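Skutiten Home Forum > Furniture & Workspaces > Table height for standing work?

mdoolan
Okay, settle an argument for me. I'm finally replacing the table I use for sorting, wrapping and general fussing about, and I want to stand at it most of the day. My sister swears by 36 inches because "that's what kitchens are." I'm 5'10" and my kitchen counter kills my back by lunchtime. What are you all standing at?

rizwan_t
Kitchens are that height because somebody picked a number a long time ago, so your sister is not much help here, sorry! Stand in your work shoes, bend your elbows, measure from floor to elbow and take off four inches. Mine comes out at 39 and I've been happy there since February.

Burgi A.
Four inches is way too much for fine work. If you're writing labels or threading anything you want it nearly at the elbow, otherwise you hunch. I'm at two inches under and I'm not going back.

rizwan_t
She said wrapping, though. Wrapping you push down on. Different job.

mdoolan
It's both!! Mostly wrapping in the morning, little fiddly stuff after lunch. Am I doomed to own two tables?

pcozma
Get one with adjustable legs and stop suffering. I bought the Medberg with the hand crank, $392 delivered, and I've cranked it up and down every day since. It's slow (70 turns from bottom to top, my son counted) but there's no motor to die on you. One warning — the feet stick out at the back, so it won't sit flush if you have tall baseboards.

Burgi A.
I had a crank one and it wobbled like a card table once it was over 40 inches. Sold it. A fixed table plus a thick board you can set on top for the fiddly jobs is cheaper and doesn't shake.

pcozma
Did you tighten the crossbar? Mine shook too until I did. It needed redoing after the first week.

Burgi A.
Yes, I tightened the crossbar. Twice. We're going to have to disagree on this one.

hacer_ak
I'm with Burgi on fixed legs, but please don't forget the mat. I stood on bare concrete for nine months and blamed the table the whole time. Got a thick rubber mat and my knees quit complaining in a few days. Just remember the mat lifts you up, so measure while standing on it!

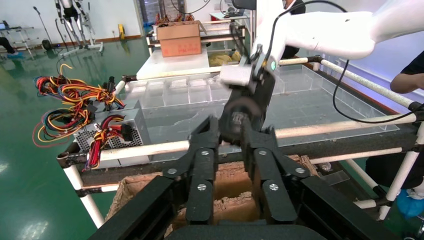
Work table, Saturday

mdoolan
Oh, the mat thing is smart, I would've measured in socks and gotten it all wrong. Hacer, how thick is yours?

hacer_ak
Three quarters of an inch. I tried a thicker one and it felt like walking on a mattress.

rizwan_t
Seconding the mat. Still say four inches under the elbow.

mdoolan
Leaning toward fixed legs and Burgi's board idea. I'll tape some scrap to the old table this week and try both heights before I spend anything. My sister has been informed.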